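Okay friends, a few of you asked how my big stock illustration cleanup went, so pour yourself something warm and settle in, because I am going to go on for a while (you know me).

1/ I've been selling royalty-free vector illustrations for a good long time now, mostly kitchens, picnics, birthday cakes, that kind of cheerful everyday stuff. My portfolio on Gitach was up to 2,281 files in August, and I'm a little embarrassed to say a lot of them had titles I typed at midnight with one eye open.

2/ The worst batch was my "Summer Table" set. 200 drawings, and nearly every one was titled "cute summer illustration." No wonder buyers weren't finding them! If somebody needs a pitcher of lemonade with a striped straw, they are going to type lemonade, pitcher, straw. They are not going to type cute.
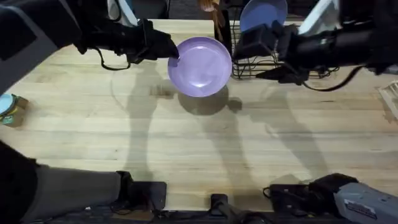 Lavender plate, tilted, on a light wood table.

3/ So I sat down and wrote real titles, one by one. Say what the thing is first, then what it's doing, then the mood if there's any room left. My old mentor Géza Csizmadia taught me to read every title out loud over the phone to him, and if he couldn't sketch it from my words I had to start over. I still do it, only now I read them to the dog.

4/ While I was in there I also found a whole pile of files with drop shadows that looked awful, and I do mean a pile.

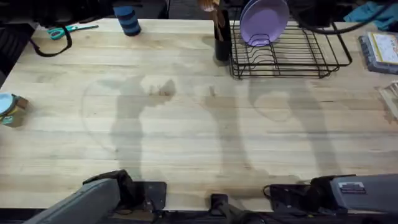
5/ Shadows are where my older drawings really show their age, bless them. I used to paste the same hard black oval under everything, teacups, bicycles, grandmothers, all of it. These days I go for something closer to what's on that butcher-block table, soft and gray and stretched out long across the boards, and then I lower the opacity a bit more than I think I should. It takes an extra few minutes per drawing and I'm so much happier with them.

6/ Then came resubmitting, oh my. I sent 228 files back through review and 96 came home with "similar content" notes. Fair enough, I really had drawn the same watermelon slice over and over in slightly different pinks. I picked my favorite pinks and let the rest go.
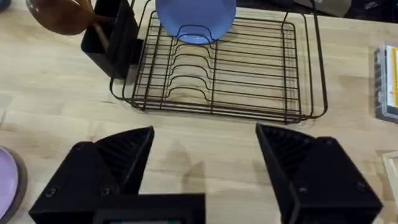
7/ The leftovers that didn't suit Gitach went up on Thambiah instead, which is smaller but very friendly about food drawings, and they let you group things into sets. My watermelons are all together there now and it makes me smile every time I log in.

8/ Next up is the winter folder. It has mittens in it that I titled "stuff 4," so wish me luck, and if you have a title you're stuck on, drop it in the replies and I'll happily take a crack at it tonight after supper.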